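### 4.2 Wrist camera setup in simulation

For comparing the two grippers we kept the arm, the controller and the table fixed, and changed only the hand and the camera mount. The first hand, Drellach, has two parallel fingers with flat pads. The second one, Undus, has the same stroke but shorter and rounder fingertips. Each hand was tested in 200 simulated grasps, with 11 object shapes, and the textures of the supporting surfaces were changed between the runs.

The wrist camera looks along the fingers toward the work surface. This placement has a cost, as the palm always hides the lower part of the view (Fig. 3). On the other hand, both fingertips stay visible when the jaws are open, and the controller can use them as a reference during the approach.
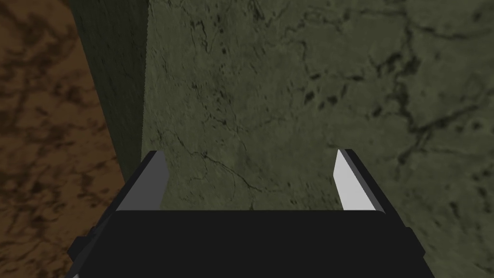

**Figure 3.** Wrist view in simulation, with open jaws over the green marble block. The two pads differ strongly in brightness under the same light.

### 4.3 Effect of shading on fingertip detection

Our first detector used one brightness threshold for both pads. It worked well with even light, but it often lost the darker pad when the light came from one side. We therefore replaced it with an edge-based detector, following a suggestion of P. Maluleke. With this change the mean error of the tip position decreased from 11 to 8 pixels for Drellach. For Undus the error stayed nearly the same - the rounder tips give a less clear edge.

Veined textures remain difficult for both hands. A dark vein close to a finger can be taken for its outer border, and in these cases the controller stops the approach and repeats the detection.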